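Evaluation data for the Erkico two-arm garment kit. Covers the kit as supplied, hardware revision 3. Read "Known problems" before training anything on the wrist streams.

# Redau garment handling: review set

## Summary

Redau is a recorded data set and a set of review notes for the Erkico garment handling kit, a teleoperated two-arm package sold for work on clothing and other soft goods. The set was made by Hudard as part of a product review. It contains 38 episodes, each one a single operator session on a single garment, with camera streams, joint states and operator commands.

The purpose of the review was to find out whether the kit can be used for data collection without changes to the hardware. The episodes are released with the notes so that the findings can be checked against the recordings. No claim is made about the performance of any trained policy.

| Item | Value |
|---|---|
| Episodes | 38 |
| Episode length | up to 1000 steps |
| Logging rate | 20 Hz |
| Streams | head, wrist A, wrist B |
| Control | leader arms, one operator |
| Garments | adult tops, mostly sports shirts |
| Release date | 17 December 2021 |

## What the kit contains

- two follower arms with parallel-jaw grippers
- two leader arms for the operator
- a wrist camera for each gripper
- a head camera with its own mount
- power supplies, cable set and printed quick-start sheet
- the Wyss recorder, licensed per machine

A computer is not included. The recorder runs on a normal desktop machine, but the supplier's minimum specification is too low for all streams at full rate. On a machine that only just met it, the head stream lagged behind the joint log by the end of longer episodes. Those recordings were thrown away and are not in the set.

The arms came calibrated. One joint offset on a leader arm was wrong and had to be redone with the supplied tool. The tool works, though the quick-start sheet describes an older menu layout.

## Grippers and finger parts

The fingers are long, dark grey and rounded at the tip. Each has a small triangular window close to the end. With the jaws shut, the inner faces meet along the upper part of the fingers and a thin gap stays open lower down. This is the closed shape to expect in the wrist view, and it should not be read as a bad zero.

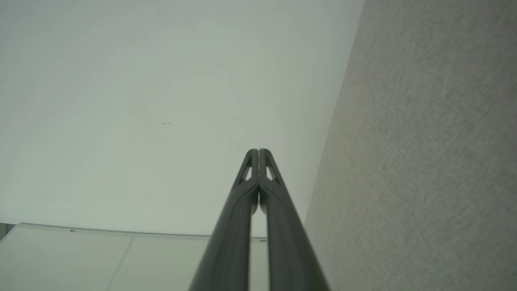

*Wrist camera, fingers together. No garment in view.*

The wrist view is a useful place to check gripper zeroing at the start of a session. Close the jaws, point the arm at a plain surface and compare the two tips. If one tip sits clearly ahead of the other, reseat the finger before recording. The finger screws on the review unit worked loose twice and were refitted with thread lock.

The supplier lists a softer finger pad as an extra. It was not ordered, and all episodes use the standard fingers.

Grip force is set in the recorder, on a scale with no units. The default is too strong for thin knit fabric and tends to drag the cloth along when the jaws close. A lower setting was used throughout and is stored in the metadata of each episode. It cannot be changed during recording.

## Tasks

Each episode carries one task label. Labels were chosen before recording and were not changed afterwards, even when the operator ended up doing something else.

1. `flatten`: pull out folds and leave the garment spread on the surface.
2. `align`: turn the garment so that its long side matches the requested direction.
3. `fold_half`: bring one side over the other.
4. `free`: no target; the operator tries grasps on seams, hems and collars.

Garments were put down by hand before each episode. The starting shape ranges from flat to bunched. There was no fixed procedure for crumpling, so the start states should not be treated as a random sample.

An episode ends when the operator presses the stop pedal or the step limit is reached. Episodes that hit the limit are marked `truncated`, and some of them finish with the jaws still closed on fabric.

## Approach views

Most grasps start with the jaws apart and low over the cloth, with one finger over the garment and the other over the surface beside it. The wrist camera is close enough at this point to show trim, stitching and creases. It is too close to show how the garment lies as a whole. A model given the wrist stream alone has to work out which edge it is near from pattern and texture, and printed lettering is often cut short. 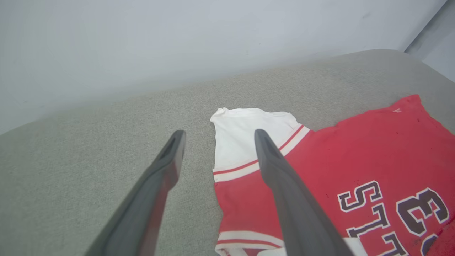 *Wrist camera, fingers apart at the edge of a red and white jersey.*

Exposure on the wrist cameras is automatic and cannot be locked in the supplied software. Moving between pale fabric and strong red shifts the brightness of the whole picture for a short time. The head camera can be locked, and was.

Both wrist cameras are fixed-focus. The near part of the fingers is soft and the tips are acceptable. Focus can be adjusted by turning the lens, but the lens is glued on delivery and the supplier treats breaking the glue as a warranty matter. It was left alone.

## Contents of an episode

Each episode is one folder:

```
episode/
 head.mp4
 wrist_a.mp4
 wrist_b.mp4
 joints.csv
 commands.csv
 meta.json
```

`joints.csv` holds measured positions for both follower arms and both grippers. `commands.csv` holds the matching leader positions after the recorder's smoothing filter. Raw leader positions are not saved by the kit. This is a real loss for anyone studying control delay, and a request to add them has been sent to Erkico.

`meta.json` holds:

- `task`: one of the labels above
- `garment`: short free text
- `surface`: short free text
- `grip_setting`: recorder value, no units
- `truncated`: true or false
- `notes`: operator remarks, often blank

Free text was typed during the session and has not been tidied. The same surface may appear under different words. Map these to your own terms before filtering.

Wrist A and wrist B follow the order in which the recorder found the cameras at start-up. The kit does not tie a camera to an arm. A check was added in September, and episodes recorded after it have a correct `wrist_map` field. Earlier ones do not have the field, and the mapping must be worked out by comparing motion with the joint log.

## Working area

The arms have enough reach to work on an adult sports top from opposite ends, provided the garment is placed near the middle of the shared area. If it sits too far to one side, the far arm reaches its elbow limit and slows down without telling the operator. The recorder then shows a warning on screen, where it is easily missed.

Cables are the main weakness. The supplied ones are long and black, with few points to clip them to. When an arm works low down they can lie across the garment, where they hide part of it from the head camera and may pull on loose fabric. Shorter cables or a raised guide would deal with most of this. Neither is sold with the kit.

The head camera gives the better view of garment state. It also shows the gripper status light when the arm is turned the right way, which helps when matching video to the log. Its limit is cover: with both arms in, parts of the shoulder or hem are hidden behind hardware at the moment of contact.

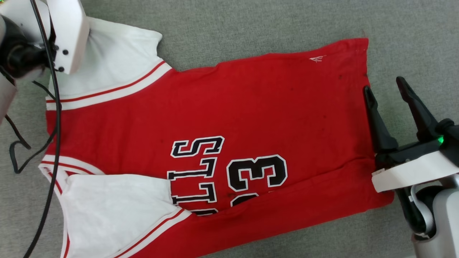

## Known problems

- **Wrist mapping.** See above. Do not assume that wrist A is the same arm in every episode.
- **Brightness shifts.** Present in both wrist streams. Simple colour thresholds will fail on them.
- **Dropped frames.** The recorder repeats the last frame when a camera is late. Repeats are not flagged. A hash check on neighbouring frames finds them.
- **Grip reading.** The gripper position in `joints.csv` is measured at the motor. Thin fabric between the fingers barely changes the value, so it cannot be used alone to decide whether a grasp has succeeded.
- **Garment range.** Tops only. No trousers, towels or bedding. Long sleeves are rare.
- **Operators.** Few people took part and their habits differ. Operator identity is not recorded.

## Review findings

The kit can be used for garment data collection as delivered, with some care. The arms are steady enough for work on hems and collars, and the leader arms are light. Long sessions were tiring mainly because of the pedal, which slides on hard floors.

The software is the weaker half. Wyss records reliably on a fast enough computer, but it hides settings that matter and leaves out data that it clearly has. Export is slow. There is no batch rename, and a wrongly labelled episode has to be corrected by editing `meta.json` by hand.

Recommended for groups that already have someone able to write their own loader. Less suitable as a first kit for a teaching lab until the camera mapping is fixed by the supplier.

## Use and licence

The data may be used for research and for product comparison. Please state the hardware revision when reporting results, as later fingers may differ in shape. The Wyss recorder is covered by its own licence and is not included here.

Hudard bought the kit at list price. Erkico was sent the findings before release and answered the questions on warranty and finger pads. The text was not changed as a result.

## Changes

- Added `wrist_map` for later episodes.
- Removed recordings with a late head stream.
- Corrected the task label list in this file; `align` was missing.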